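Removing withdrawn hardcovers from a branch catalog
Britberg Library Help Exchange, Cataloging and Circulation

Posted by Xiomara Holloway

Our branch is preparing to transfer 424 hardcover novels to the Pravlow reading room. The items still show as available in our catalog, and two holds have been placed on them this week. Should the records be deleted before the transfer, or should the location be changed first? Our written procedure dates from before the two catalogs were merged and does not address the matter.

Noboru Hirano

Please do not delete the records. Deletion also removes the circulation history, and Pravlow would have to enter each title again. The recommended order is as follows.

Resolve all open holds. Change the status to In Transfer, in batches of no more than 300 items. Larger batches are accepted by the system but are often left incomplete overnight. Pravlow then scans each item on arrival, and the location updates at that point.

Items carrying more than one barcode should be set aside and checked individually. Only one number will be active in the merged catalog, and the older label should be covered or removed once the active number has been confirmed.
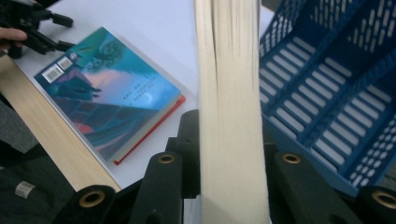 Spine labels may remain as they are, provided that both locations use the same classification. Fiction shelved by author requires no change.

besnard_desk

We just deleted ours in December and re-added them. It took a while but it was fine. Check whether Pravlow has shelf space first, they turned down a delivery from us.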